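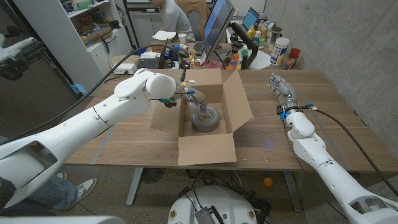
STENDDALE GARDEN TRUST DECLINES TO RECOMMEND FLULTA WEED SHEET

The Stenddale Garden Trust will not be putting its name to Flulta, the paper weed sheet now stacked at the front of a good many garden centers, and it has told the maker so in writing. The trust grew vegetables and cut flowers over the sheet at its Oldale trial ground for two full seasons and found no gain over plain cardboard that would make sense of the price. A cardboard box with its flaps folded outward, like the one holding the roll of gray duct tape, is most of the way to being a weed sheet already. Slit the corners, press it flat, keep the duct tape well away from the soil, and it will do much the same job under four inches of compost. The trust has said this to its members for years. It did expect a product sold as a big step forward to do a bit better than that.

Flulta is sold in rolls by Skoryk, a garden supply company, and is a brown pressed-paper sheet with a coating the company describes as "root-waking." The label makes four main claims: that the sheet stops perennial weeds, that it feeds the soil as it rots, that it draws in earthworms, and that it brings crops on sooner. Skoryk offered the trust enough rolls to cover 4,000 square feet. The trust accepted the rolls, paid its own labor costs and agreed to nothing else.

"We were asked if we would say something nice for the label, and that request came before we had unrolled any of it," said Agnes Björklund, who ran the trial. "I said we would say whatever the beds said. Two years on, the beds haven't said much."

How the trial was run

The ground at Oldale is heavy clay that had been in rough grass, with bindweed, dock and some quackgrass. Six beds were marked out side by side. Two were covered with Flulta, two with flattened cardboard boxes from which all tape, staples and shipping labels had been pulled, and two were left with no sheet at all. Every bed got the same compost, from the same heap, at the same depth. Planting followed in June, which was later than planned on account of a wet spring.

The trust is the first to admit that this is a small trial. Six beds in one field do not settle much, and a gardener on sandy soil in a dry county might see something else. Staff at Oldale also knew which bed was which, and it is hard to look at a bed fairly when you have just paid to weed it. For that reason the weeds were pulled and weighed by Oduor Khaemba, who had no part in laying the beds and was given the plot letters only.

What was found

On annual weeds, both kinds of sheet worked well. Chickweed and groundsel barely appeared in the covered beds in the first season, apart from seedlings that had blown in on top. The bare beds needed hoeing all summer. Anyone starting a bed on weedy ground has good reason to cover it with something.

On perennial weeds the label's first claim does not hold up. Bindweed came through the Flulta beds and it came through the cardboard beds. In both it ran along underneath until it met a seam or an edge, then climbed. Dock pushed straight up through the sheet in the second spring. Quackgrass did what it always does. The trust could see no difference between the two materials worth reporting, and it does not believe that any sheet meant to rot within a year can stop a plant that is content to wait two.

On feeding the soil, the trust sent samples from all the beds to a lab before the trial and again at the end. The covered beds gained a little organic matter. So did the bare ones. The compost is the likely cause in every case, and no sign of the coating could be picked out.

Earthworms were the surprise, though only a mild one. There were more worms right under the paper than in bare soil at the same depth, and staff were pleased until they lifted the cardboard and saw just as many there. Worms like a damp, dark roof. It does not seem to matter to them who made it.

As for earlier crops, beans in one Flulta bed flowered ahead of the rest in the first year. In the second year it was a cardboard bed that went first, and by then the trust had noticed that both beds sat on the side of the field nearest the wall. Skoryk has asked to quote the first year's beans in its advertising. The trust has asked it not to.
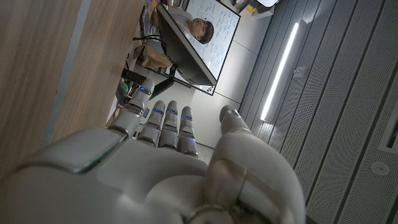
Where the sheet did better was in ease of laying. It comes off the roll in one long piece, with few seams, and one person can cover a bed before lunch. Boxes take longer. They have to be collected, stripped and overlapped by at least a hand's width, and on a windy morning they want to be in the next field. Leif Torvik, who laid all four covered beds, put the time saved at close to half.

"I'd use the roll again if somebody gave it to me," Torvik said. "I wouldn't buy it. I get my boxes from the bike shop, and they're glad to see me."

The question of the coating

The trust has a further concern, and it goes past the matter of value. The coating on Flulta is said on the label to be "plant based." Sherif Badawi, who looks after the trust's soil records, wrote to Skoryk three times asking what the plant was. He received a brochure, then a second copy of the brochure, then a note saying the recipe was private.

The trust has no evidence that the coating does any harm. Nothing in the lab results raised an alarm, and the lettuces from the Flulta beds were eaten by staff without ill effect. But gardeners who are asked to bury something under their food are entitled to know what is in it, and "plant based" covers a wide range of things, poison ivy among them.

The same caution applies to cardboard. Plain brown boxes with a little dark printing are what the trust uses. It avoids glossy or waxed boxes, anything with a plastic skin, and anything that has held chemicals. Packing tape should come off while the box is dry, because a wet box tears and leaves the tape behind, where it will turn up on a fork for the next ten years.

What the maker says

Skoryk was sent the findings before this release went out. Its reply said that the sheet "performs best as part of a complete growing program" and that the Oldale beds had been planted late. Both points are noted. The label on the roll does not mention a growing program, and the cardboard beds were planted on the same afternoon as the others.

The company also said that it has 3,000 happy customers. The trust does not doubt that many of them are happy. They covered a weedy bed and got fewer weeds. What they do not have is a bed next to it with boxes on it, so they have no way of telling how much of their happiness was in the roll.

Advice for gardeners

The trust's advice on starting a new bed stays as it was. Cut the growth down hard. Dig out dock and the worst of the bindweed first, and do not expect a cover of any sort to save you the trouble. Water the ground, lay clean cardboard with wide overlaps, and put at least four inches of compost on top. Expect slugs in the first spring. Go over the edges every couple of weeks, as that is where the trouble gets in.

Gardeners who have already bought Flulta should use it up without worry, so far as the trust can tell. Those with a bad back or a very large plot may find the time saved is worth the money to them, and that is their own business.

"Every spring there's a new thing on a roll," said Neville Rudd, who chairs the trust. "I have bought several of them myself and I have the shed to prove it. I'd only ask people to try half a bed first and leave the other half alone. If you can't see the line between them in August, keep your money."

The trust plans to keep the six beds going for a third season, with the plot letters mixed up again, to see whether anything slow has been missed. If it has, the trust will say so.

About the Stenddale Garden Trust

The Stenddale Garden Trust tests garden tools, seed and soil products at its Oldale trial ground and shares the results with its 800 members and the public. It takes no payment from makers and carries no advertising. The full bed notes, including lab results and weed weights, can be read at the Oldale office during opening hours, or requested by mail.

Press questions should be addressed to Agnes Björklund at the Oldale office. Phones are answered until 4 p.m.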